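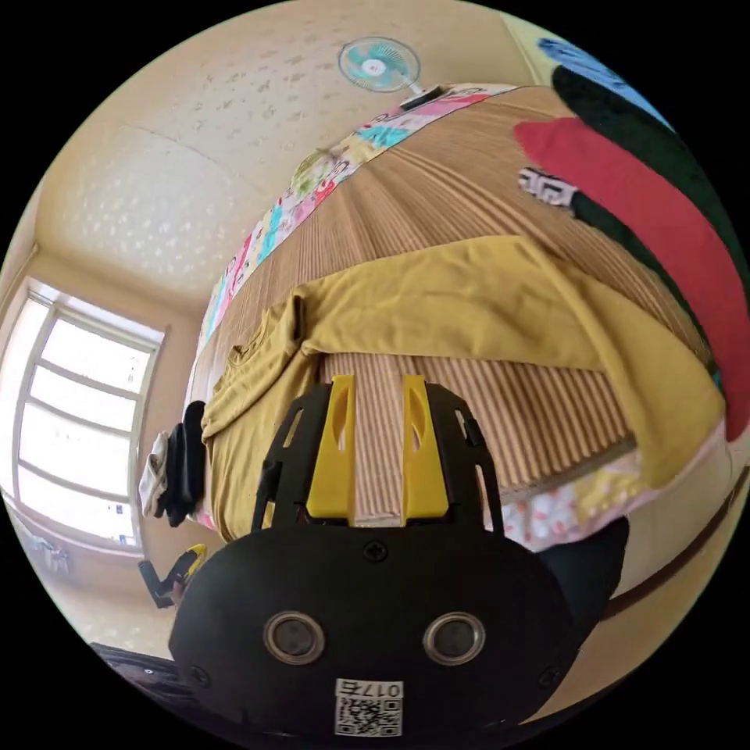
Listora hand kit, trial notes, 9/19/20

Second sheet on the Listora kit. The first sheet covered unpacking and charging and is in the Plina folder. This one is for use on clothes, in a bedroom, at normal domestic clutter. We have the kit on loan from Stirnus and have to say yes or no before the loan ends, so I am writing down the bad points at the same length as the good ones.

What was in the box: one left unit, one right unit, two chargers, spare yellow fingers, a bag of screws, a printed sheet. The printed sheet is for the older version and shows a different bracket. I asked Stirnus for the right one and they sent the same sheet again as a file.

Set-up

Pairing took 6 minutes from switching on to both units showing in the software. Second go was quicker, I did not time it. The software wants left paired first. If you pair the right first it accepts it and then swaps the sides in the saved session, with no warning. Cost us one whole session. Now written on tape on the lid of the case.

Lenses wiped with the dry cloth before every session. A thumb mark on one of them gave a soft patch on that side and we only spotted it on playback. Add to the check sheet.

The view is very wide. Window, ceiling and bed all come in together, with the straight lines bent. Stirnus supply a correction file for each unit. The one for the right unit loaded fine. The one for the left would not load until I renamed it without the space.

Clothes on the bed

Session list was fold, stack, unfold, move, repeat. T-shirts and similar, plus small bits. We kept to one bed so the sessions could be compared with each other. Out of 32 folds started, 28 were saved whole. The rest stopped in the middle and saved nothing, even the part before the stop. I would have taken half a fold over no file at all. Raised with Stirnus, reply was that it is "by design".

Grip on thin jersey is good. The fingers meet cleanly at the tips and will pick up a single layer if you come in at a low angle. Coming in from straight above you tend to get the mat as well, or two layers, and then the fold is spoilt. Thick seams are fine. Small items are slower than big ones, mainly from having to turn the wrist over to see what you have hold of.

Things to watch when handling:
Sleeves catch on the open bracket. Keep the garment in front of the fingers.
Let go fully before lifting away, or the top layer comes with you.
Do not rest the unit on the fabric between moves. It marks as a grip in the log.

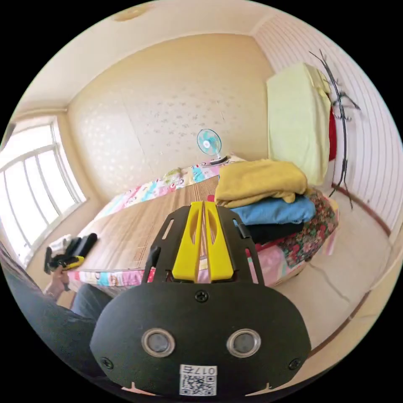
Telling left from right is harder than it ought to be on a kit at this price. The two units feel the same when you pick them up, and the left and right marks in the software are small. On the right unit the sticker reads 017右 above the code, which is clear enough if you know the character, but it sits low on the housing and is no help once both are in your hands and the left one is up against the corner of the mattress. I would like a coloured band on each grip. We have ordered some tape for this in the meantime. Whoever does the next session, please put it on the grip and keep it well away from the lenses and the code.

Cifuentes case for the same two units is on order, the one that came with the kit does not close with the chargers in. Foam needs cutting. Outline drawn on the back of the first sheet.

Light

Big window to one side of the bed. With daylight coming straight in, the glass goes to nearly plain white in the recording and the detail beside it is lost. The bed itself stays readable. Turning the auto exposure off helped with the window and made the darker clothes worse, so we went back to auto. Mustard and red come up well. Dark green against black is poor, and I would not trust a fold edge picked out from it.

To try: net curtain, or moving the folding area to the side of the bed away from the window. Should be tested on its own and not with other changes.

Weight and comfort

Fine for short runs. After a long one the wrist aches on the thumb side, worse on the left for me. I sat down for some of it with my legs against the side of the bed, which took the strain off the shoulder but brings your knees into the view. The log does not mind. Standing is better for the far side of the bed, sitting for the near edge.

Bracelets and loose cuffs: the printed sheet says nothing. We have had no trouble so far — leave it to the person wearing them, but keep them off the lenses.

Storage and software

The card takes up to 400 sessions according to Stirnus. We are nowhere near that. Copying off is slow over the cable supplied and much better over our own. Names of files are date and unit number only, so rename them the same day or you will be guessing. The viewer opens both sides next to each other and they stay in step, which the last kit we looked at never managed. This is the best part of the package and I would pay for it separately.

The Plina import script needs two lines changed to read the files. Done, saved as a new copy, old one left as it was.
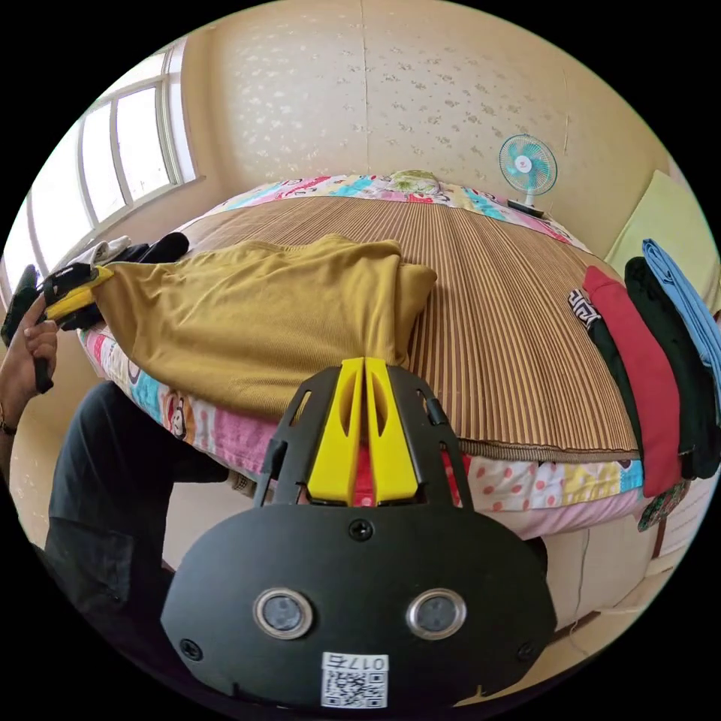
Open points for Stirnus

Sides swapped in the saved session when the right unit is paired first. Bug or meant?
Partial folds thrown away. Can this be a setting?
Correct printed sheet for this bracket.
Price of spare fingers on their own. The quote only lists them as part of a full service.
Does the service plan cover the lenses? The wording says "housing and moving parts".

My view for now is yes to the kit and no to the service plan, pending the answer on the lenses. Next session: towels, same bed, tape on the grips, left paired first.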